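The rag on the board

Why a scrap of green microfibre deserves a proper place to hang

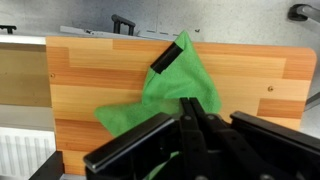 Clipped and hanging: green microfibre on a parquet-look board.

Every kitchen has the cloth. You know the one. Balled up behind the tap, stiff on one side, sour on the other. Mine lived there for years and I never gave it a thought until a friend came to stay, picked it up between two fingers and asked where the clean ones were. There weren't any clean ones.

So this month – cloths. Where they go, how they dry, what to clip them with. Small subject, I know. The oven feature is next issue.

The hanging question

A cloth in a heap dries from the outside in and takes all day over it. A cloth folded neatly over the tap is a bit better, but you've still got four layers pressed together and the tap in the way. One point of contact, high up, the rest falling free. Best way I've found. Corner in a clip, clip on the edge of something flat, done.

The board is the bit people skip. They stick a hook on the tiles and the hook falls off in June when the glue goes soft, cloth goes in the sink, back to square one. A board stands up by itself or screws to whatever is behind it, and it has an edge, and an edge takes a clip anywhere along it. Move it left when the kettle's on. Move it right for the washing up.

Wood-pattern laminate does nicely. Honey and orange planks are back, like it or not (I do), and the stagger of the pattern hides splashes that a plain white panel shows off to everyone. Wipe it with the cloth that's hanging on it. Round the corners if you're cutting your own, you will catch your sleeve otherwise. Ask me how I know.

Which clip

Tried plenty for this piece. Wooden pegs look lovely in the shop and go grey. The thin wire ones mark the cloth. Plain black plastic won, and it wasn't close – light, doesn't rust, doesn't care if it sits crooked. The Grilard is my pick of the ones I bought, a good strong spring and a mouth wide enough for a thick fold. Stendbridge do a softer one which is kinder on the hands but let go of a wet bath cloth twice in one evening. For a dry duster, fine.

Don't clip the middle of the cloth. Take a corner. It opens out on the way down by itself and the air gets at both sides.

Why green

Colours matter more than you'd think, if there's more than one person cleaning. Ours go green for kitchen, yellow for windows, blue for the bathroom and never the twain. Bright green is the easiest to spot across a room when someone has walked off with it, and it shows grease early so you know when it's had enough. Beige shows nothing. Beige is how you end up with my old cloth.

Urrego sell theirs in packs of 10 and I've got no complaints, the pile stays fluffy if you treat it right. The Otimmont ones are thicker, dearer, and slower to dry, better for the car than the worktop I'd say.

Washing, quickly

Wash at 60. No fabric softener, not even a drop, it coats the fibres and then the thing just pushes water about. Keep them away from cotton towels or they come out wearing the fluff. Skip the tumble dryer if you can, or use it on low. Shake each one hard before you clip it up – it lifts the pile and gets the worst creases out, though a few folds won't hurt anybody.

I swap the kitchen cloth every night now. Takes 30 seconds. Used one in the basket, fresh one on the clip, and there are 6 green ones in rotation so I can get through most of a week without running the machine. When they go thin they get demoted to shoes, then bikes, then the bin.

Putting up your own

Offcut of board, whatever you have. A shelf from an old unit is perfect, already finished on the edges. Two screws, one towards each side, driven in till the heads sit flush so nothing snags. Put a spacer behind if it's going on a wall, otherwise the clip wont go over the top edge and you'll be taking it all down again. I did it without the spacer the first time. Filler is cheap, luckily.

Keep it well clear of the hob. Near a window if there's a choice. High enough that the bottom of the cloth doesn't trail in the washing-up bowl, low enough for the shortest person in the house to reach, who in ours is also the one who spills the most.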